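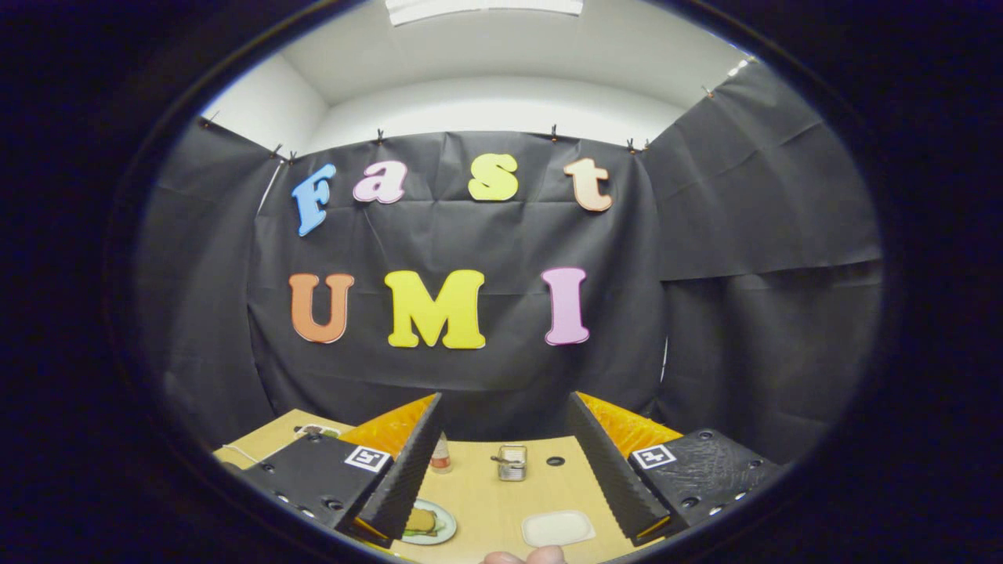
Re: [grippers] Fingers and pads, second round

Hanna Shevchuk wrote on 7th March:
> The Clivero pads are clearly better than the Henda ones. I got 137 good
> grasps with them before I had to touch anything. I think we should
> order for all 4 units.

Hanna, I'm not convinced yet. 137 grasps of what? If most of those were the can, any pad would look good. Ridged metal is easy to hold. I'd want to see the bottle with the red cap and the flat white tray done separately, and the tray most of all. It lies flat on the wood and there isn't much for a slanted finger to get under.

The plate with the sandwich worries me too. A rim is one thing, bread is another, and your numbers lump them together.

Also, did both sets run on the same Hostow controller? Savchuk's log has 736 entries and I can't tell from it which pads were on when. If the grip force was changed halfway, the comparison is worth nothing to me.

Please send the counts per object and I'll look again. Until then I vote for one pair and no more.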